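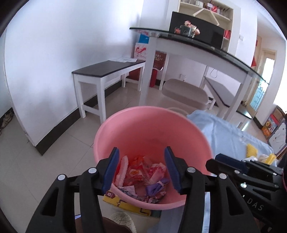 上一篇发出去以后有读者留言问，夹爪开合量为什么不直接用电机编码器的读数，还要从图像里再估一遍。Itura 在评论区补了一句：时间戳对不齐的话，两种读法都白搭。

两个问题其实是同一个，合在一起写。

我们的录制端没有电机，手持夹爪靠手指驱动，开合量只能从腕部相机里两侧指垫的相对位置反推。早期版本在指垫上找轮廓，背景干净时够用，碰到桶、纸盒、揉皱的包装纸，轮廓就会和杂物粘连。粉色塑料桶这类场景尤其麻烦：桶壁是弧面，桶底全是零碎的包装，颜色杂，边缘也多，右侧还会有另一只夹爪伸进视野，指垫同样是深蓝色。只按颜色分割，候选区域经常多出一个。

三月的版本改成了下面的流程：

先用连杆的几何约束筛候选。左右指垫必须落在各自的运动弧线附近，偏离超过阈值的直接丢弃。另一只夹爪从侧面进来，姿态对不上，多数在这一步就没了。

再做时序滤波。状态量只有开合宽度和它的变化率，观测缺失时只预测不更新，连续缺失超过 20 帧就把这一段标为无效，不插值。以前插过，训练出来的策略会在空中提前合爪，查了很久才查到这里。

最后对时间。图像走一条管线，位姿走另一条，两边时钟各跑各的。Curnby 负责采集，Nistel 负责对齐和切片，中间只传带硬件时间戳的原始包。旧代码用的是收包时间，负载一高，偏移最多到 848 毫秒，双臂数据里左右手的先后顺序都会反过来。换成硬件时间戳以后，剩下的是一个固定偏移，每次开机标一次即可。

回归测试用了 505 段录制，全部从旧库里挑，专挑遮挡多的。目前还剩 2 类没解决：一是指垫被桶沿完全挡住，二是半透明塑料贴着指垫，反光把边缘吃掉。前者打算让滤波器把不确定度一起写进数据，训练时按权重处理；后者暂时只能人工复核。

Crichton 那边的规划器接口也跟着改了，夹爪宽度从标量变成均值加方差。老的回放脚本读新文件会报字段缺失，更新到主分支就好，不要自己在脚本里补零。

Itura 问的另一件事，标定文件要不要跟数据一起存：要存，而且每段存一份。存在机器上的那份迟早会被覆盖。

对齐部分的代码还在整理，配置项的名字可能会再变一次。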